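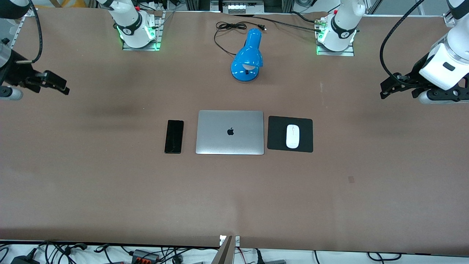 Unit 2: Standby Load in Small Offices

Standby load is the power a device draws while it is plugged in but not doing its main job. In a small office most of it comes from chargers, monitors, printers and network gear.

Terms

Rated power - the maximum on the label, in watts. Do not use it for energy estimates.
Standby power - measured at the outlet with the device in sleep or switched off.
Base load - the lowest steady reading for the whole office, normally taken at 3 a.m.

Annual energy

Energy (kWh) = power (W) x hours / 1,000

A constant load of 100 W runs for 8,760 hours a year and uses 876 kWh. Loads that stop during working hours need their own hour count.

Worked case: Mornley office

The base load in October was 600 W. The server closet was metered separately and left out. Laptops were closed and phones unplugged before the reading. A second reading, with the printers off at the wall, came to 500 W. The difference is the printer standby load, and it is counted for nights and weekends only.

The Derkdale office used 1,335 kWh over the same month. Its base load was not logged, so the two sites cannot be compared on standby.

Sources of error

Plug-in meters read poorly below 2 W. Measure several chargers on one power strip and divide. A laptop battery that is still filling will raise the reading - wait until it is full.

Reading for next time: Bhuiyan, chapter on metering.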